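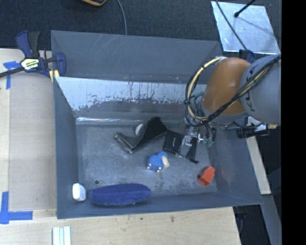
Rajitha Roy asked whether the bins get emptied before each new round or whether people just keep adding to them, and whether anything small ever goes missing at the bottom. They get emptied at the end of August, and small things turn up when that happens. A few have waited a long time to be found.

This page is about the lost property bins at the Brekden sports and arts hall, and what is in them. There are notes for the top picture and for the bins in general. More will be added after the next sorting.

About the picture

Gray bin, open top, with a few things on the bottom.
The flat black fabric pouch has a short end of cord at one corner. If you have lost a pouch like this, tell us what you kept in it and what kind of closure it has.

The larger black item next to the pouch is curved, like a boot or a folded case. Please describe yours before you come in.

The small blue toy figure has a rounded body and a cream-colored patch on one side. Toys go on the low shelf by the front desk once they are sorted, where children can see them.

About the bins

The hall has two large bins, one for the sports side and one for the arts side. They came from the old Sasar warehouse when it closed and they have been in use ever since. The floors of them are worn by now, but they are easy to wipe out and they hold a lot. We looked at buying new ones from Bustos last year and decided the money was better spent on hooks for the changing rooms.

Everything found in the building after closing goes into one of the two. Shoes, bags and cases are put in as they are. Wet towels and swimwear are hung up first. Food is thrown away the same night, and so are open drink bottles.

Phones, keys, wallets, glasses and anything medical do not go in the bins at all. They are kept in the office drawer and written in the book.

How sorting works

Sorting is done on the wooden tables in the back room. One person lifts things out and the other writes the list - item, color, anything that would help the owner recognize it. We keep the wording short. "Black pouch, cord" is enough for the list, and the rest we leave off so that an owner can tell us.

Soft things go on the left table and hard things on the other. Pairs are put together where we can find both halves. Single gloves are kept for one season and single socks are not kept.

The last full sorting took most of an afternoon. There were 36 lines on the list when it was finished, and the largest group by far was clothing. Next came bags and pouches, then toys. The list is printed and taped to the inside of the front door, and it is also in the Cluvo folder that club leaders can open. If you coach a group, please read it out at practice. It has worked better than e-mail.

What happens to things that stay

Items are kept until the end of the season. After that, clothing in good shape is given to the clothing swap in the entrance hall, and toys go to the play corner if they are clean and have no loose parts. Cases and bags are used here for storing cones, chalk and cables. Anything broken is thrown out.

Last year the swap table took in 355 dollars in donations, which paid for the hooks mentioned above and a new mop bucket.

Claiming something

Come to the front desk between 4 and 7 p.m. and ask for the lost property list. Tell the person at the desk what you are missing and when you think you left it. You will be asked for one detail that is not on the list. Sign the book when you take it home.

If you cannot come in, a friend or team member can pick it up with a note from you. We do not mail items.

Labels help a good deal. A name and a phone number on the inside of a bag or the sole of a shoe means we can call you the same week, and children's things should have a last name on them. There is a marker on a string at the desk that anyone may use.

Corrections to this page can be left at the desk or sent to the office address on the contact page.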